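Forschung > Werkstatt und Montage > Zahnradsätze

Oktober, Arbeitsgruppe Azevedo

3.2 Arbeitsfläche und Teile

Als Unterlage wählten wir eine dunkelgraue, matte Fläche. Eine flache weiße Scheibe mit Mittelloch hebt sich von ihr deutlich ab. 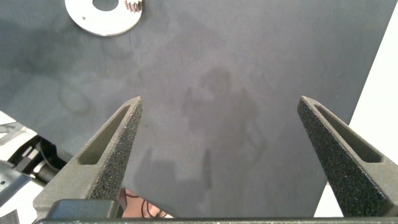
Brillport, im Oktober. Der Satz Hatirar umfasst 35 Teile. Die Matte liegt auf dem Tisch, und ringsum bleibt die Fläche weiß.

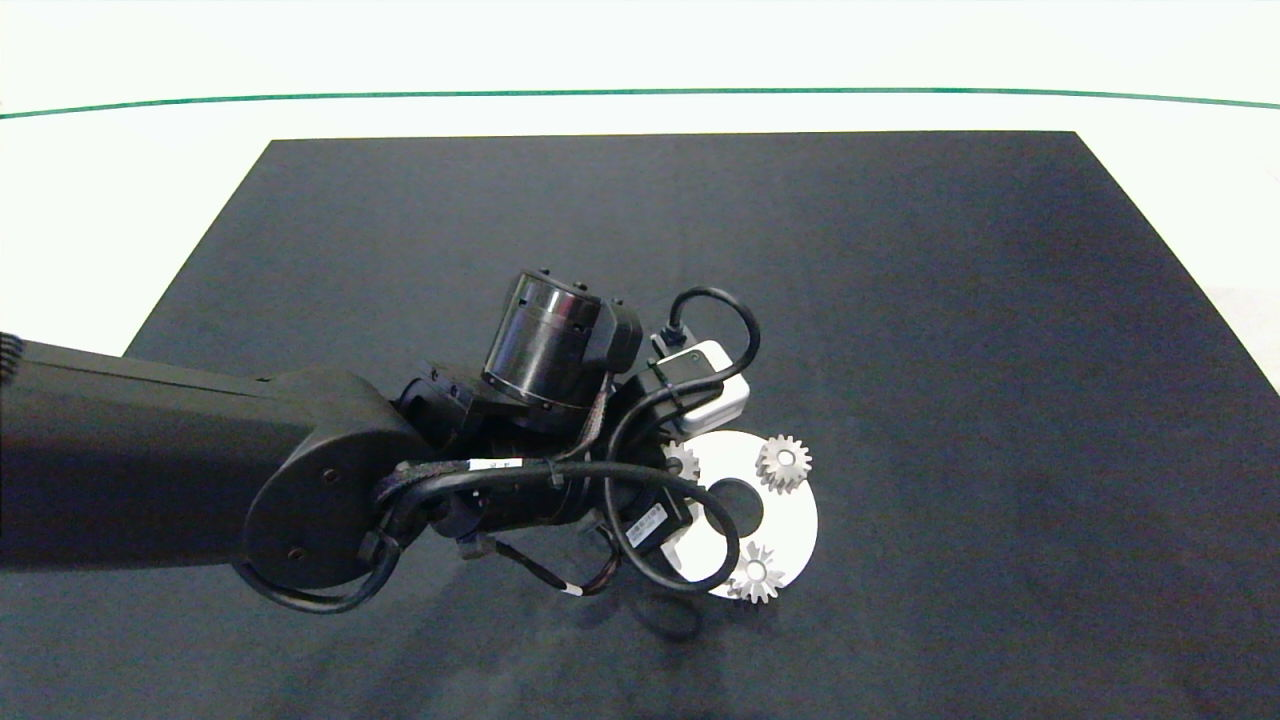
Abb. 3: Dunkle Matte auf dem Arbeitstisch.

Das kleine Stirnrad aus Metall hat sechzehn kurze Zähne und eine relativ große Bohrung.

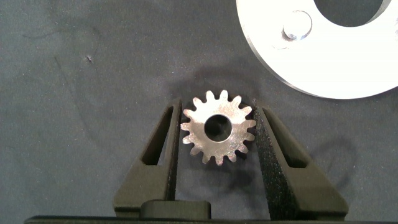
Grernum wendet ein, dass bei so kurzen Zähnen die Bohrung zuerst gemessen werden sollte. Diese Reihenfolge haben wir für alle 151 Messungen übernommen.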